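August, evening

The chopstick business

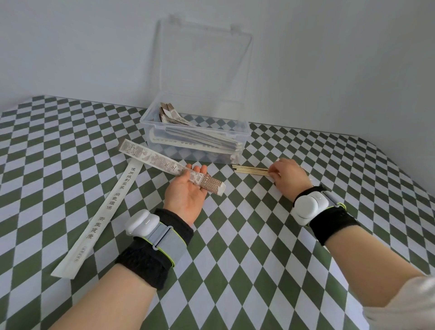
What Xinyi thinks

Xinyi Lü believes that a pair of disposable chopsticks should be taken out of its paper before the guests come, so that there isn't a heap of torn wrappers among the bowls all night. She said this on the phone for a good ten minutes. I said the wrapper is the only reason anybody trusts a disposable chopstick in the first place. She said I'd never once washed my hands before a party. We left it there.

So today I had the see-through box with the hinged lid out on the green and white diamond cloth, and I tried it her way for a bit to see if there was any sense in it. You tear the end, slide the sticks out, put the sticks on one side and then stand there with an empty wrapper. They're rather nice wrappers, which doesn't help. Brown drawings, a patch of dots at one end and 欢迎光临 down the length, which is what a shop says to you when you walk in. Welcome, do come in. It seems rude to bin that before anybody has come in.

I'm not convinced. The bare ones look like kindling. I made a little bundle of them on the cloth and kept having to push it straight, and all I could think was that somebody's sleeve would go through it by the second course. Xinyi says stand them in a jar. Then everyone picks them out by the wrong end, with fingers all over the part that goes in the mouth, and we're back to why they had paper on.

What Ambros thinks

Ambros Fuchs thinks I should throw the lot out and buy proper ones. He has sent me a link to a set from Brosetti at 90 for a box, which I opened and shut again. Ninety! They'd have to eat the dinner for me. He also says the disposable sort splinter and that rubbing them together is bad manners, two complaints that don't sit well side by side. If they splinter, let people rub them.

He is partly right about the hoarding. Every takeaway since we moved in has come with more chopsticks than people, and I've put every one of them by, as my mother did with string. The box was meant for buttons. I bought it at Sutatano with a voucher and the buttons are still in their tin, quite happy. Now the paper ends poke up at the back and I have to lay some slantwise if I want the lid to go down. I suspect the lid of being on its last legs in any case, as these little latches always go, so I leave it open against the wall while I'm sorting and try not to bend it.

What I think

Mostly that there won't be as many people as Xinyi says. There never are. Last time she promised a crowd and I made dumplings for it, 114 of them, and we ate them fried for breakfast until I couldn't look at one.

I also doubt the cloth. In the shop it was a cheerful sort of green and at home it has gone olive. With soy sauce on it I dare say it will go browner still. Ambros likes it. Ambros would like it, he isn't washing it.

Later. Decided, more or less. The wrapped ones stay wrapped and the box goes in the middle of the table, lid up, so people can help themselves. The ones I've already undressed are for the cook and for stirring. I've kept a few of the empty papers to mark pages in the recipe book – no doubt I'll find them in ten years and wonder what on earth I was thinking.

Xinyi rang again at 9 to ask whether I'd done it. I said I'd made a start. Must get vinegar.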